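Kauppinen foam folding board, large, white

I've wanted a proper surface for folding shirts ever since my back gave up on doing it at the bed, and I'm so pleased with this one! It's a big sheet of white foam with a pale grey grid printed on it, and it goes on top of whatever table you've already got. Mine came from Lornard in September and it's been through 400 shirts at least (mine, the kids', and my brother-in-law Veikko's when he stayed with us).

The grid is what I love. It's faint enough that it doesn't make your eyes swim, but you can line a side seam up against it and get both sleeves the same width without fussing. Striped shirts used to drive me up the wall — you could always see when I'd gone crooked — and now I just match the stripes to the lines.
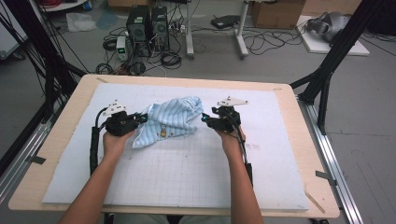
Filed under: Laundry & Ironing

A light blue stripe like that one is my favourite thing to fold on it, even when it starts out as a crumpled heap. Against the white you can find the collar and cuffs quickly, and the foam has a bit of give, so it's kind to your wrists.

Two grumbles. It slides on a smooth tabletop, so put some dark tape along the edge (I used 5 cm strips, and they've held well). And it marks! Pen doesn't come off mine, not even with a damp cloth and dish soap, so keep the kids' homework well away.

I tried the Mirano one before this, the hinged plastic kind, and gave it to my neighbour after 2 weeks. Too small for a man's XL, and it clacked. The Kauppinen has room for the whole shirt with the sleeves out, and it stores flat behind the wardrobe.

5 stars from me, and I'm getting a second for Mum.

Posted March 12, 2021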